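Falness Scholarship Portal: Applicant Guide
Section 4. Submitting your application and references 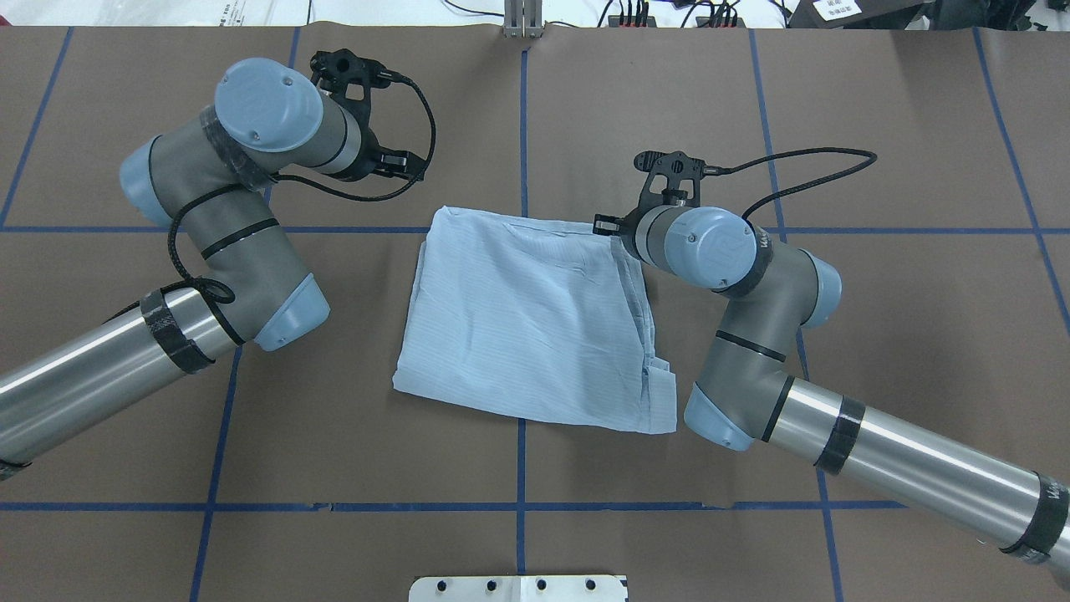
Florence Sawatzky asks whether a coach can stand in for a teacher as the second reference. Yes, if the coach is on staff at the school. Club coaches can be listed under Other Contacts, but their letters are not scored.

Before you start, have your transcript and your essay saved as PDF files.

1. Sign in and open My Application.
2. Select the award you are applying for. Galano and Tamwood applicants use the same form.
3. Upload your transcript. Unofficial copies are accepted until the interview stage.
4. Paste your essay into the text box, then attach the PDF.
5. Enter the name and school email address of each reference. Press Send Request.
6. Check the Status column. It should read Requested for both references.
7. Press Submit.

Note: Each reference link stays open for 72 hours. If it expires, return to step 5 and press Resend. You do not have to fill in the form again.

Note: Service hours are entered on page 17 of the form. Round down to the nearest full hour.

Caution: After you press Submit, the essay is locked. Changes to your mailing address can still be made under Profile.

Caution: Do not use your browser's Back button during an upload. The file will be dropped and the page will not show an error.

For transfer students, see Section 5.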